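November 12, 2022

Handset order, still. Laing promised us 200 test phones for the Rosance app trial in June. Four have turned up. Two of those are the wrong colour, which I could forgive, and two won't take our SIMs, which I can't.

Rang Kerenham, who do the delivery side. They say the parcels are "with the depot". The depot says they are with Kerenham. I have written both answers down next to each other and underlined them.

Wilma Pringle wants to start the battery runs on what we have. Fine by me, so long as the write-up admits how small the sample is. Screen on, brightness at half, Rultow build from last week, log every hour. Please don't use the test phones to order lunch; it shows up in the drain figures and so does the garlic bread.

Delivery estimate on the order page has moved again, to after Christmas. It doesn't say which one.

To do: chase Laing, find the short cables, new logbook.

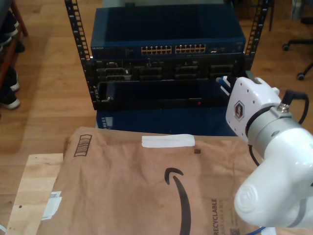 Netgear switch at the top of the open rack.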